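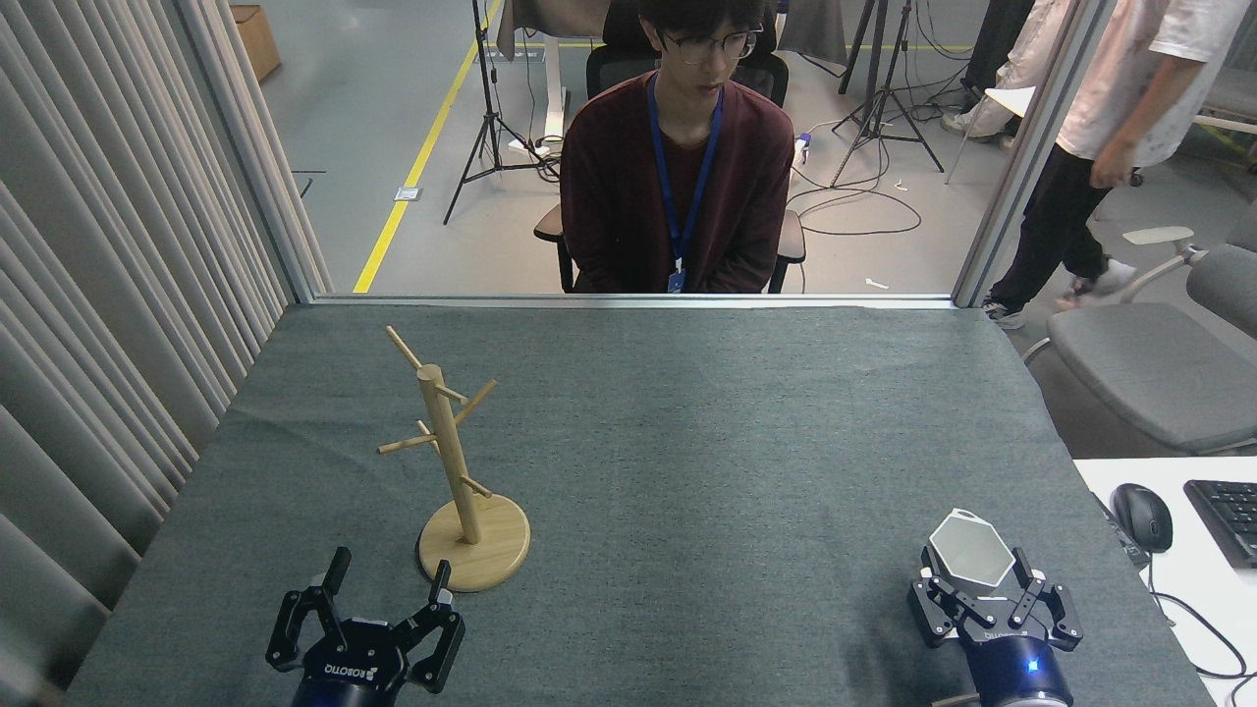 The mug tree, vacant. Four pegs, pale wood.

I have been thinking about mug trees for most of February, and I would like some of that time back.

It started with the shelf over the kettle. We had a shelf, the shelf had mugs on it, and for six years this was fine. Then one evening a bracket let go at the left end and the whole population slid gently toward the toaster. Two died. One was the Vondell seed catalog mug, which I had been trying to break for years, so there was some good in it. The other was the thin blue one that Leena Nurmi gave me when I moved to Kudcombe, and I have still not told her. Leena, if you're reading, call me.

I could have put the bracket back up. I have a drill. What I did was decide that the shelf had been wrong all along and that civilized people hang their mugs on a small leafless tree.

If you've managed to avoid them, a mug tree is a post on a round base with pegs sticking out of it. It takes about as much room as a side plate until you put mugs on it, at which point it takes as much room as a medium dog. The pegs angle upward so things don't slide off, and they're staggered up the post so the mugs don't knock into each other, in theory. In practice the person who worked out the spacing was picturing a teacup. My mugs are soup mugs. They have opinions about their neighbors.

I like how it looks with nothing on it, though. Bare, it has a kind of dignity, like a coat rack in a dentist's office before anyone has come in. There's one peg way down just over the base, pointing right, and I keep looking at that one. What is it for? A mug hung there would practically be sitting on the floor. Khang Mai says it's for an espresso cup. Khang owns one espresso cup and brings it up a lot.

So, loading it. I had assumed there was nothing to know. You have a peg, you have a handle, the handle has a hole. My first go, I started at the top because the top was nearest, hung the big brown mug on the highest peg, and the entire thing bowed to me like a butler. I caught it. I tried again with a hand on the post and got two on, both on the left, and it did it again in the direction you'd expect.

What works, for anyone in the same boat: heaviest mug on the lowest peg that will take it, then one on the other side, then up. Taking them off, go in reverse. This means that if the mug you want in the morning is the heavy one, you are dismantling the tree before coffee, and I am not at my best before coffee. I now drink out of whatever is on top. It's a mug with a lighthouse on it. I have never liked it and we are together every day.

Handles matter too. I had a nice square-handled one from the craft market that simply will not hang. The peg goes in, the mug swings round and faces the wall, and it stays there sulking. Big round handles are good. Those little pinched ones you can only get two fingers through are a fight, particularly if you're coming at the peg from the front, with the other three mugs in the way. You have to sort of go past the end of the peg, tilt, and come back. I've gotten decent at it. I wouldn't do it with company watching.

Also, put something under it. On the bare counter mine skated every time I hooked a handle, and the scraping noise went right through my teeth. I cut a square off an old piece of felt and it has stayed where I put it since. It also hides the ring from the time with the turmeric.

Zane Pētersons came over for dinner, looked at all this for a while, and asked why I didn't fix the shelf. I explained about airflow. I don't know anything about airflow. Zane has eleven mugs in a cupboard, stacked two high, rims chipped all the way around, and has never given it a moment's thought, and I have to say he seemed very rested.

That brings me to the real problem, which I should have noticed in the store. Four pegs. I own, after the accident, nine mugs. The other five are now standing around the base of the tree in a loose crowd, taking up the exact stretch of counter I was trying to clear, and every time I reach for the lighthouse I knock one of them with my sleeve. I looked into getting a second tree to match. Then I'd have eight pegs and one mug left over, and I know myself, I would end up buying a third tree for that one.

The bracket is still in the drawer with the takeout menus, by the way. So are both screws. Manaia Tuhiwai has offered to come by and put the shelf back up in return for the square-handled mug, and I've said I'll think about it.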